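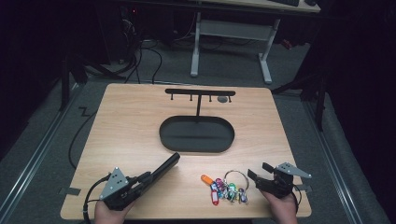

Week 6 handout: Learning from hand-held gripper demonstrations

Reading before the tutorial: Sections 2 and 4 of the Nullitz report. Section 3 covers calibration and can be skimmed.

1. The method

Teleoperation gives clean joint data but is slow to collect. In the hand-held approach, a person does the task directly with a pair of grippers, and a policy is trained on the recorded video, the gripper poses and the jaw openings. No robot arm is needed until evaluation. The policy predicts a short sequence of relative gripper motions at each step, so the same weights can be run on arms with different reach, provided the fingers match.

2. The key-hanging task

The Nullitz task starts with a bunch of keys on the table and ends with the split ring over one of the hooks on the stand. It is harder than it sounds:

The ring is thin and lies flat, so the grasp height matters.
Plastic tags hide parts of the ring and the keys, and they shift when the bunch is lifted.
The ring has to be turned to meet the hook. A bunch held by a key or a tag tends to swing.
There are four hooks. If demonstrators choose freely among them, the data has several valid answers for the same starting view. A policy trained with plain squared-error loss will average them and aim between two hooks.

3. Result to know

Two policies were trained, one on 200 demonstrations and one on 600. Each was tested for 13 trials per starting layout, over 4 layouts. The larger set helped most with the grasp. Hook placement improved very little until the regression head was replaced with a diffusion head, which fits with the averaging problem in Section 2.

Note that 13 trials is a small sample. One extra success moves the rate by nearly 8 percentage points, so don't read much into small differences between layouts.

4. Tutorial questions

a) Why are relative motions used instead of positions in the table's coordinate system?
b) Suppose every demonstrator were told to use the same hook. What would you gain, and what would the policy no longer learn?
c) Propose a way to score a trial where the ring is lifted but dropped before it reaches the stand.

Written answers to (b) are due Sun 11 June through the course page. One page is enough.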